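Budget notes, handheld grippers, next round of kit

January 12, 2024

Ardalan wants the equipment list by the end of the month, so I'm putting it down here while it's fresh and then people can shout at me in the margins. Sepehr and Nasrin, please do shout, you both use the things more than I do.

The short version: we want more handheld grippers, a second arm if we can possibly swing it, and a frankly boring amount of power supplies and cable. The longer version is mostly me arguing with myself about the order.

Cloth is still what we do most (fold, pinch, drape, start over) and it's what I keep coming back to when I think about which fingers to buy. The soft padded ones hold a fold well enough. They also wear, and the Clukitz price for a replacement set has crept up again, so I've put spares on the list as their own line this time. Last July we hid them under "sundries" and then had to explain sundries to Houshang for most of an afternoon!
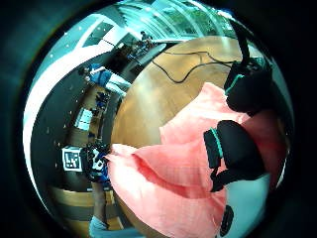
Soft Handling Group - Workshop Notebook

Right, numbers. The pot for this round is 1,634 and that has to cover everything that isn't the arm. The arm would come out of Houshang's capital money, if it comes at all, and I'd rather plan as though it won't. I've had two quotes back so far. Branano are cheaper per gripper but want us to take their own mounting plate, which means remaking the brackets (I can do that, I just don't fancy it). Azimi cost more, use the plate we've already got, and will sell us single fingers when one goes. I lean towards Azimi. Parviz leans towards Branano because he likes their connectors, and to be fair to him the connectors are lovely.

Delivery is 14 days from Azimi and "to be confirmed" from Branano. I've been to-be-confirmed before.

Now cables. I know it's dull but I want it written down, as this is the bit we get wrong every single time. We price the clever part, feel pleased with ourselves, and then there's one adapter between everyone and a lot of swapping plugs. The leads also live all over the round table, which is fine with one person working and a proper nuisance with three. So for this round:

Power adapters, one per gripper plus two over
Long leads, the thin sort, 20 of them
Short leads, same again
Velcro ties, a big roll, the cheap ones are fine
Some kind of clip-on tray for under the tabletop, must not need drilling

On that last one - Nasrin found a tray in the Idadora catalogue that clamps on, but she's not sure it copes with a curved edge. I've written to ask them. If it only does straight edges we could shift everything to a rectangular bench, though I'd be sorry, the light by the window is so much nicer.

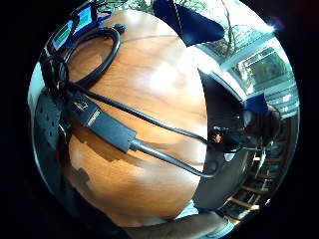 Adapter and leads on the round table.

Back to the arm. Sepehr's case is that handheld collecting is quick, and it is, but sooner or later we need something to run the results on, and sharing one arm with the group upstairs means we get it when they don't want it. I agree with all of that. My worry is the stuff that comes along with it: a stand, a guard, somewhere to bolt it, the yearly service. None of that was in the first quote and I only spotted it on the second read. I've asked for a full price with everything in, and I'm not putting a figure in here until I've got it in writing.

What I'd suggest, if anyone asks me (Ardalan, you did ask me), is grippers and leads now, arm as a separate request with its own page. Asking for both on one sheet feels like a good way to get neither.

Other small things while I'm at it. Could we have 40 of the sticky printed markers rather than the handful we ordered before? They curl at the corners and then somebody has to make new ones at the worst moment. More cloths too, in plain colours and a couple of different weights. The pink one gets picked for everything and I'd like a few others in the pile so we aren't buying fingers that suit one fabric. Sepehr says something shiny and crinkly as well, which I'm all for, slippery things are where I'd expect the pads to struggle.

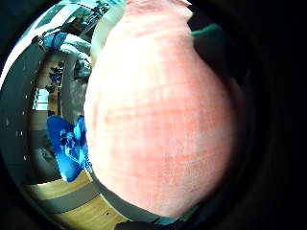 Workshop, January

Had a quick word with Parviz over tea after writing the above. He'll accept Azimi if we get one Branano gripper to try next to them, which seems reasonable to me and just about fits, provided the tray turns out to be cheap. He also thinks I'm being stingy on short leads. Probably true.

Still to do: chase Idadora about the curved edge, get the full arm price, ask Nasrin which weights of cloth she wants, and send Ardalan a clean copy without the moaning in it.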